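Nonprofit Program Basics
Handout 4: Intake, eligibility, and the waiting list

Okay, welcome back. Last time we got through mission statements and I promised that this week we'd get to the part where real people walk in the door. So have your notes from Handout 3 nearby, especially the page on service areas, because I'm going to lean on it a lot.

I'll start with a confession. When I ran the front desk at a family services agency called Whiteley, I thought intake was paperwork. I had a clipboard, I had a form, I had a cup of pens that kept disappearing. It took me a good two years to see that the form was doing most of our deciding for us. Who got help first, who got sent down the street, who gave up and went home: a lot of that came down to the order of the questions on page one.

What intake is for

An intake process has to do a few jobs at once, and they pull against each other (this will be on your worksheet, so underline it). You want to find out if the person qualifies. You want to find out what they need, and it may be something other than what they came in asking for. You have to collect whatever your funders want reported. And you'd like the person to leave feeling okay about having come in at all!

Most forms I've read do the funder part very well and the rest badly. At Whiteley we asked for household income before we asked for a name. I still wince.

Eligibility: hard lines and soft lines

A hard line is one you can't move. It's written in your grant agreement or in the law. If the grant says families living inside the county, then a family one block over the line is out, and your job is to know where to send them. Keep a referral sheet. Call the numbers on it twice a year, since half of them will have changed.

A soft line is one your own organization drew. "We serve ages 11 to 18" might be a soft line. "You have to come to an orientation first" is nearly always a soft line. Staff forget which is which, and after a while everything gets treated as hard. I once watched a coworker turn away a mom with a baby on her hip because orientation was full until June. The orientation was a slide show. We could have handed it to her on paper.

For your worksheet, take the sample policy from the Skudier after-school program (it's stapled at the back) and mark every rule H or S. If you can't tell, write a question mark and say who you'd ask. Question marks are fine, I like question marks.

Documents

Ask for as few as you can get away with. Really. Every extra document costs you people, and the people it costs you are the ones who moved twice this year or share a mailbox with three other households.

Things that usually work for address: a lease, a utility bill, a letter from a school, a letter from a shelter. For income: pay stubs, a benefits letter, or a signed self-statement if your funder allows it. Check if your funder allows it. So many do, and so many agencies never looked.

And please don't make copies of things you don't need to keep. If you only have to see the document, see it, check the box, hand it back. You don't want a drawer full of other people's Social Security cards.

The waiting list

Now the hard part. Say you have more people than spots. The practice case we're using is Jeneo, a youth center with a tutoring program and a small rental assistance fund. The center takes 2471 calls a year for rental help and can pay out on 218 of them, with a cap of 400 dollars each. So you can see right away that most callers will hear no, or "not yet," and you have to decide how.

First come, first served sounds fair. It's easy to explain and easy to audit. It also favors whoever has a phone with minutes on it and a job that lets them call at 9 a.m. when the line opens.

Scoring by need sounds fair too. You give points for an eviction notice, for kids in the home, for a recent job loss. Then somebody has to write the points down and defend them, and families learn pretty fast which answers score high (I would too).

A lottery feels cold when you first hear about it, and I argued against it for years. I've come around some. You open for a set window, everyone who qualifies goes in, you draw. The person taking calls doesn't have to play judge all day.

Lots of places mix these. Jeneo, in our case, holds back a few spots for emergencies and draws the rest. For discussion, come ready to say which method you'd pick and who it would leave out. "Nobody" is not going to get you credit.
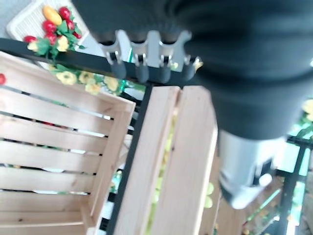 Handout prepared by the course instructor, Provance Community Studies Program. Revised in June.

Telling people no

Say it early. If you know in the first minute that someone doesn't qualify, don't walk them through the other eleven minutes of the form. Say what the rule is in plain words, say where else they can try, and offer to make the call with them if you have the time. A phone number on a sticky note is a pretty thin referral.

Say it the same way to everybody. We wrote a short script at Whiteley and taped it by the phone, and the calls got shorter and a lot less tearful, on both ends. I'll pass a copy around in class. You're welcome to steal it.

Don't promise the list will move if it won't. "We'll call you if something opens up" is a kind thing to say and then the person waits all winter. If your list is over a year long, tell them that. Purge the list on a schedule too, and tell people when the next purge is so they can check in.

Who sees the file

Quick note here, we'll do privacy properly in Handout 6. Anything on the intake form should be open only to staff who need it to do their job. The after-school tutor needs to know about the peanut allergy. The tutor has no use for the family's income. Split your form so those live on different pages and half your problem goes away.

Before next class

Finish marking up the Skudier policy.

Write one page on the Jeneo waiting list, your pick of method, your reasons, and who loses. Double spaced please, my eyes are not what they were.

Bring a blank intake form from any agency you can get to. Public library, clinic, food pantry, whatever's near you. We're going to fill them out with a timer running, and I'd like a nice spread of long ones and short ones.

Reading is the chapter on outreach, and you can skip the section on direct mail.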